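04/01/2019

The new planner in Wandex finally works with our grasp scorer, and I'm so happy with it! Cosico used to replan from scratch every time the target pose shifted. Now it keeps the last good path and patches it.

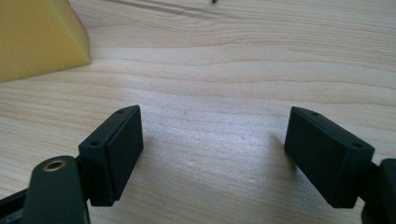
I also split the config into two files – one for limits, one for costs – and tuning got so much nicer. Replay runs through 3,000 logged frames without a stall.

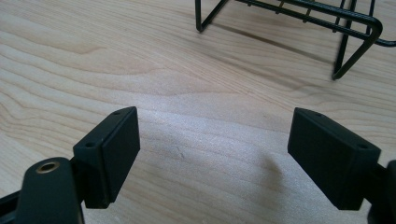 Open fingers, wire rack beyond them.

Next up is the depth filter, which still drops thin rods.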